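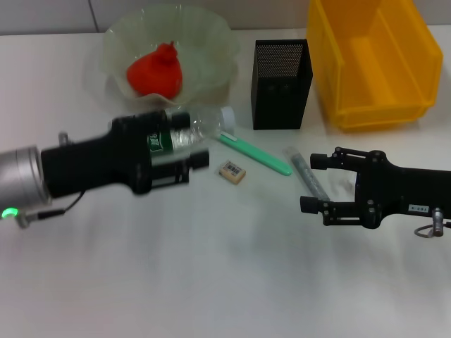
Used EV walkaround – Lellari hatchback, Traletdale lot
Checked in April, before trade-in offer

Tires – OK front. Rears worn on inside edge, alignment is off. Replace 2, not 4.

Brakes – pads fine. Light rust on rear discs, normal for a car that regens most of the time. Do a few hard stops and re-check.

Charge port – FAIL. Flap spring weak, won't stay shut. Pins clean. Held a fast charge for 20 minutes with no dropout.

Battery – range screen says 60 miles less than the sticker did when new. Customer says that's mostly winter. Maybe. Get the health report printed before anybody signs anyting.

12V battery – original. Replace. These go with no warning and then the doors won't open.

Lights – all work. Left fog has moisture inside, note only.

Wipers – streaky. Cheap fix, just do it.

Steering – slight knock at full lock, left only. Kuipers quoted 800 for the joint and labor. Seems high, ask the Soststead shop for a second number.

Seats / belts – OK. Rear middle belt slow to pull back. Clean it first and try again.

Screen – froze once on the test drive, came back after restart. Software is one version behind. Update then drive it again – same loop, heater on.

Recalls – none open as of this morning.

Paperwork – second key missing. Charging cable is in the trunk, adapter isnt.

Overall: HOLD. Not for the front row until port flap and steering are done. Offer stays where it is untill the battery report is in.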